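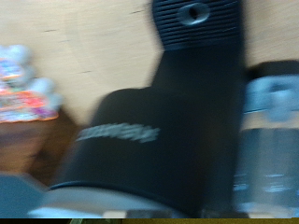
Ridged part at the top, with the round opening in it.

Coffee corner layout - rack on the left or the right?

wakana_h
Setting up a coffee spot on a light wooden table and I can't settle on where things go. What I have to place is a black single-serve Keurig, a white round rack with two tiers, and the mugs. The rack has a dark mat on each tier, so a mug doesn't slide much when you move the thing.

Right now the coffee maker is on the right side of the table and the rack is on the left, closer to the front. 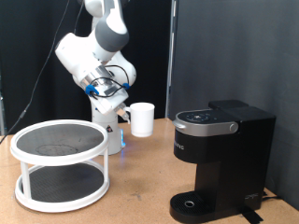

I like having the rack near the front for reaching the mugs, but it eats a lot of table. I also don't know if mugs should go on the top tier or the bottom one. The top is easier to grab from. The bottom seems safer. I have a box of pods and a sugar jar that need a home as well, and I'd like to keep both off the table itself.

skodia_fan
Mugs on the bottom, pods and sugar on top. The posts get in the way of a mug handle a little, but you get used to turning it. With heavy stuff up high, the rack feels tippy to me.

petkov77
Disagree. I had mugs on the bottom tier of one like that for 2 years and I was always bumping the rim of the mug on the tray above. Put them on top. A few mugs won't tip it.

skodia_fan
Depends on how tall the mugs are. Mine are short and I've never hit anything.

boris_laz
Which tier matters less than the reservoir. Where do you fill it from? If you have to pull the machine forward every time you add water, you'll want the space in front of it clear. I'd push the rack back and leave the front of the table open. You also want room to slide the drip tray out without moving a mug first.

wakana_h
The reservoir is at the back, so yes, filling it is a pain. I've been using a pitcher and reaching over. I measured, and there is roughly 40 cm between the table and the shelf I was planning to hang over it, so the shelf may be a bad idea. The lid has to open.

boris_laz
Skip the shelf. You'd be steaming the underside of it every morning, and you lose the room to pour. I took mine down.
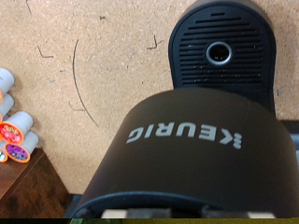 I'd also leave a gap between anything with vents and whatever is next to it, and wipe the slots once in a while. A dry paintbrush gets into them better than a cloth does. I do mine in June when I descale, and then again when I remember.

petkov77
Once a year for descaling? With my water that would be scale soup. I do it every 200 cups.

boris_laz
We have soft water here. Your manual beats both of us.

wakana_h
Soft water here too, I think. I'll check.

I tried the rack pushed back this afternoon. It does open up the front, but then the mugs are behind the sugar and I'm reaching past it. I may put the sugar somewhere else. Does anybody keep their things pressed right up against each other, or do you leave a gap?

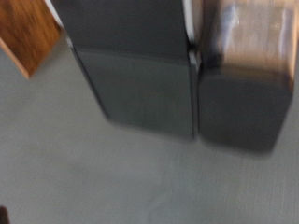
Two dark pieces side by side, touching.

skodia_fan
Gap. Two fingers wide is enough to get a sponge in. Coffee drips run down between things and dry there.

petkov77
No gap for me. Crumbs fall in it. I pull everything out and wipe the whole surface when it needs it.

boris_laz
Gap on the side with the vents, close it up on the other side if you're short on room.

wakana_h
OK, going with the gap. Mugs on top for now, pods underneath, sugar in the cupboard. If I knock one off I'll swap the tiers and tell petkov77.

petkov77
Fair enough.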